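Can I use bottled lime juice in a batch of gimlets?
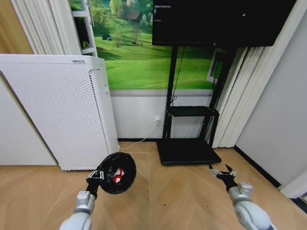

Krum Perić

Hi everyone! I'm having people over in December and would love to have a big pitcher of gimlets ready before they come, so I'm not stuck in the kitchen all night (last year I barely sat down). Squeezing all those limes sounds like a chore. Would the bottled kind be terrible? And how far ahead can I mix it?

2 answers

Skirkus
Oh, I do love a pitcher drink! Please squeeze the limes if you can stand it, your wrists will forgive you. Stir the gin and the syrup together up to 5 days ahead and keep that in the fridge, then add the juice the same afternoon. I use 11 ounces of juice to a bottle of gin and a bit less syrup than juice, but taste as you go, limes are all over the place. You'll also want a splash of cold water, as there's no shaking with ice to thin it down. My sister likes hers with cucumber and I have to say it's very nice.

Omuvberg
bottled is fine if you make it sweeter. I've done it for years and the pitcher always comes back empty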